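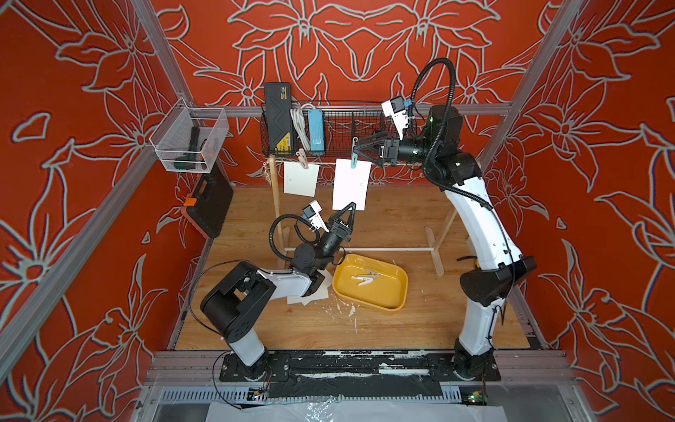
Timothée Lacroix

Checking cable slack on the Kalla cell

Do this after any change to the wrist cameras, and every 1000 cycles otherwise.

1. Hold both arms at the drying line, grippers open, and cut motor power. Support the forearms first.
2. Raise each wrist by hand to full height. The black cable should keep a loose loop throughout.
3. If it pulls tight, free the nearest tie and feed through 11 mm.
4. Restore power and run the peg routine six times at low speed.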